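Growing Basil Under a Shelf Lamp: Soil Mix and Water Amount

Student project report
Group: Hạnh Sầm, Hyun-seo Jang, Gunārs Rätsep
Supervisor: Gintarė Baranauskienė

1. Why we chose this topic

Our dormitory has very little sun, and most of us have killed at least one supermarket basil. We wanted to learn if the problem is the light, the soil or the hand that waters. The light we kept the same for all plants, so this report is only on soil and water.

2. Materials

We bought 29 seedlings of one variety from a small nursery called Terkside. Half of the shelf got plain potting soil, the other half got the same soil mixed with perlite, three parts to one. The lamp was a Wudico panel hung 29 cm over the leaves. It was on for 14 hours per day.

3. Method

Every plant was watered from below, into the saucer, until the top of the soil became dark. Hyun-seo wrote the amounts in a shared table. In the first week we gave too much – the saucers still had water the next morning – and after this we waited until the pot felt light in the hand.

We did not use any fertilizer before the fourth pair of leaves. Then we used a liquid one at half of the dose on the bottle.

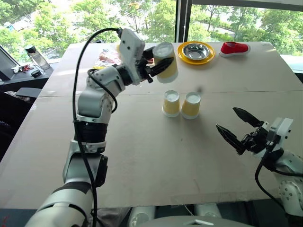 4. Results

The plants in the perlite mix needed water more often, but they had fewer yellow leaves. In plain soil the lower leaves became soft, and small flies appeared near the stems. The tallest plant was also in plain soil, which we did not expect. It had long spaces between the leaves and fell over when we turned the pot.

Pinching the top helped in both mixes. Plants that we pinched late stayed thin.

5. Problems

The lamp timer stopped one time during the holiday and we do not know for how many hours. One tray stood closer to the window, so it was cooler at night. We would change the places of the trays every few days if we repeat the work in July.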